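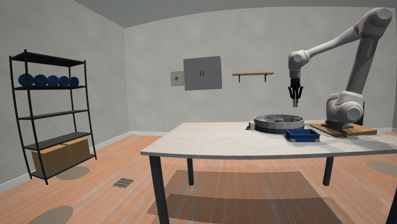 Narayanan Menon

Sujet : Eau très calcaire, adoucisseur ou pas ?
Posté le 15 janvier 2021

Bonsoir à tous,

Je me lance après des semaines à vous lire. On a emménagé à l'automne et je n'avais jamais vécu dans un coin calcaire (je viens de Bretagne, l'eau y est douce comme tout). Et là, c'est la claque ! La bouilloire est blanche au bout de quatre jours, les verres sortent voilés du lave-vaisselle et ma femme se plaint de ses cheveux. J'ai acheté des bandelettes, puis j'ai appelé le service des eaux pour être sûr : 29 °f. La dame m'a dit ça d'un ton très calme, « c'est dur, mais on a pire ».

Un commercial de chez Murthy est passé mardi. Il m'a fait son petit numéro avec les gouttes de savon dans deux flacons, et il me propose un Plullitero à résine, posé, avec contrat d'entretien. Le prix pique. Mon beau-frère, lui, me dit que c'est du vol et qu'avec du vinaigre blanc on s'en sort très bien.

Donc vous feriez quoi à ma place ? On est quatre, maison des années 80, chauffe-eau électrique, tuyauterie en cuivre partout sauf la salle de bains du haut, en multicouche.

Merci d'avance !

---

tantejosette_38

Bienvenue ! Alors moi je suis team vinaigre depuis toujours, et j'ai une eau plus dure que la tienne. Bouilloire : un fond de vinaigre, on chauffe un peu, on laisse une heure, on rince deux fois. Pommeau de douche : un sachet de congélation rempli de vinaigre, un élastique, toute la nuit. Je fais ça le dimanche soir en même temps que les gamelles des chats et c'est réglé.

Par contre JAMAIS de vinaigre sur le marbre ou la pierre, j'ai bousillé le plan de toilette de ma mère comme ça, elle m'en parle encore.

---

Bricol_Eric

Le vinaigre c'est très bien pour ce qu'on voit. Mais ton chauffe-eau, tu vas le tremper dans un sachet de congélation ? J'ai ouvert le mien l'an dernier, j'ai sorti deux seaux de cailloux. La résistance blindée ressemblait à un corail. L'adoucisseur je l'ai fait poser juste après et je ne reviendrais pas en arrière.

À savoir quand même : il faut une évacuation à côté, une prise, et de la place pour ouvrir le bac à sel. Regarde bien ton garage avant de signer quoi que ce soit. Et garde un robinet d'eau non adoucie pour boire et pour le jardin.

---

maltodgate

Pas d'accord avec Eric, enfin pas complètement. Un chauffe-eau ça se détartre, c'est une matinée de boulot et un joint neuf. Tu baisses aussi le thermostat à 55 (pas en dessous, à cause des légionelles) et tu entartres déjà beaucoup moins. Moi je tourne comme ça et ça me va très bien.

L'adoucisseur, c'est le sel à porter, l'eau des régénérations qui part à l'égout, le contrat, la résine à changer un jour. Le commercial en parle rarement au premier rendez-vous...

---

Bricol_Eric

« Une matinée de boulot » quand on sait le faire. La moitié des gens ici ne savent pas où est leur groupe de sécurité. Et mes sacs de sel, je les prends par dix kilos, je n'ai pas le dos en miettes pour autant.

---

lili-des-combes

Je mets mon grain de sel (ha ha). Chez nous le vrai sujet c'était la salle de bains, les parois, les robinets et surtout la vasque, avec un anneau de tartre autour de la bonde que je n'arrivais plus à ravoir. J'ai tout essayé : le vinaigre chaud, le bicarbonate, les deux ensemble (ça mousse, c'est joli et ça ne sert à rien, ils s'annulent), la pierre d'argile. Ce qui a marché, c'est l'acide citrique. Deux cuillères à soupe dans un demi-litre d'eau tiède, des feuilles d'essuie-tout imbibées, bien plaquées autour de la bonde, vingt minutes, et on frotte avec une vieille brosse à dents. Ça ne sent rien, contrairement au vinaigre, et la boîte dure des mois.

Les formes ovales bien arrondies, c'est quand même plus facile à essuyer que ma rectangulaire avec ses coins. Si j'avais su !
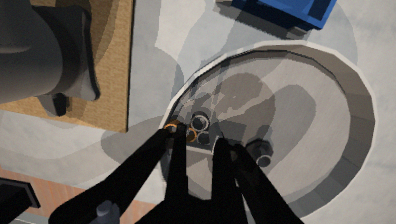
Vasque ovale au bord arrondi, vue de dessus

Et après chaque toilette un coup de microfibre, dix secondes. Les enfants ne le font pas, évidemment.

---

tantejosette_38

Ah l'acide citrique je l'utilise pour la cafetière, je n'avais jamais pensé à la vasque. Tu le laisses sur les robinets aussi ? J'ai peur pour le chrome.

---

lili-des-combes

Sur le chrome cinq minutes maxi et je rince bien. Sur du doré ou du noir mat je n'y toucherais pas, juste savon et chiffon.

---

Narayanan Menon

Merci pour toutes ces réponses, je ne pensais pas que le tartre passionnait autant !

J'ai mesuré le garage : pour l'évacuation il faudrait traverser un mur de 40, donc déjà ça complique. J'ai rappelé Murthy, le contrat d'entretien est à 110 euros par an et le sel n'est pas compris. Quant au boîtier magnétique Drorkulley que le voisin a clipsé sur son tuyau, il en est ravi mais sa bouilloire est aussi blanche que la mienne, je suis allé vérifier.

---

Bricol_Eric

Les aimants, j'évite le sujet, la dernière fois le fil a été verrouillé. Pour le mur, une carotteuse en location et c'est plié dans la journée. Demande au moins un deuxième devis à un plombier du coin, sans passer par un démarcheur.

---

maltodgate

+1 pour le deuxième devis, on est enfin d'accord sur un truc. Et demande-lui de te chiffrer le détartrage du ballon tant qu'il est là. J'avais payé 80 euros, joint compris, mais c'était un copain.

---

Narayanan Menon

J'ai un plombier qui passe en mars, pas avant, il est débordé. En attendant j'ai commandé un kilo d'acide citrique et baissé le ballon. Je reviendrai vous donner le montant du devis.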